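Sernstead Robotics Forum › Software › Perception and planning
Search this forum... Go Advanced search
Print this page | E-mail this thread

Clear ribbed tub wrecks my approach planner

gripwright
Right, stuck. Handheld gripper demos, policy trained on 212 of them, plus the Ahonen planner doing the last bit of the approach. Fine on plain blocks. Put a see-through tub on a pale wood table and the target point jumps all over. Four wrist views, same table: 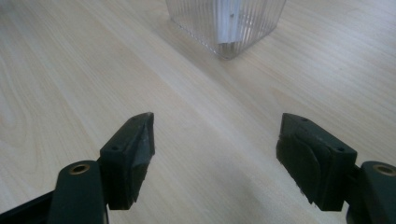
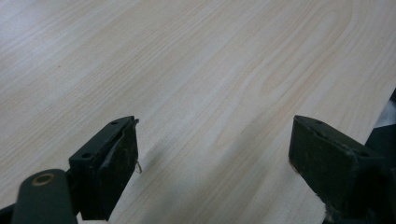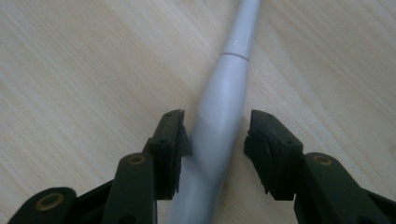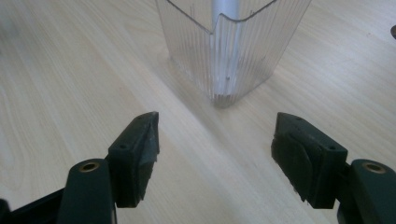
Segmentation gives me the tub OR the thing you can see through it, never the same one twice running. Planner then replans mid-move. Config is stock apart from replan rate. Any ideas before I start ripping bits out?

militz_user
What replan rate? If it's the default you're asking for a new goal before the old one has settled. I'd hold the target once the jaws are close and only let go if confidence really drops.

gripwright
Default was worse. Tried holding it – then it commits to the wrong one and drives there very confidently. So no.

Eugénie Masson
Don't touch the planner. It's perception. Clear plastic with vertical ribs is about the nastiest thing you can give a stereo matcher, every rib looks like its neighbour so the disparity just picks one. Look at your raw depth before anything else. Bet there's a hole or a spike where the wall should be.

militz_user
Disagree, sort of. Depth will always be rubbish on clear stuff. Planner should cope with rubbish. If one bad frame moves the goal that's a planner fault.

Eugénie Masson
One bad frame, yes. Is it one bad frame though? Post the log.

gripwright
Log from last run: 118 frames in the approach, 49 with the target more than a finger width from the one before. So not one frame, no.

Eugénie Masson
There you go. No filter is going to save that.

tinplate
Also mask your fingers. Dark jaws, shadow on the wood right between them, mine used to get the shadow labelled as an object and the planner would politely go round it. Static mask for the jaws is easy if you key it to the gripper opening. Shadow's harder, I just added brightness jitter in training and it mostly went away

Fabrice Brunet
Two seperate problems here imo. Classes first: tub and contents need to be different labels, with a parent link, else the tracker swaps between them all day. Then a vote over the last few frames before the goal may move. We did both on the Vernmont rig, labels made most of the difference, the voting hardly any.

militz_user
So you did change the goal logic in the end :)

Fabrice Brunet
Yes, and I just said it hardly mattered.

gripwright
OK relabelling tonight. How many frames is enough? Not keen on doing 3,000 by hand.

Fabrice Brunet
Do a few hundred, train, let it propose the rest and fix the bad ones. Keep some with nothing between the jaws or it will invent a target on bare table. Wood grain is good at fooling it.

tinplate
And some with the tub half out of view. Wrist camera loses the top of tall things all the time, if every labelled tub is whole you'll get nothing back when it's clipped

gripwright
Jaw mask in, jumps down a bit. Labels half done. Will post the new log when theres one worth looking at. Replan rate left alone for now, before anyone asks.

militz_user
Was about to ask.

Print this page | E-mail this thread

Reader comments (3)

pollard_k
Same trouble with clear bottles. Turned depth off near the object and went RGB only for the final bit. Slower but it stopped twitching.

Eugénie Masson
That works until the table height changes. Then it's into the wood.

mossy
Can someone share the jaw mask script? Link in the old June thread is dead.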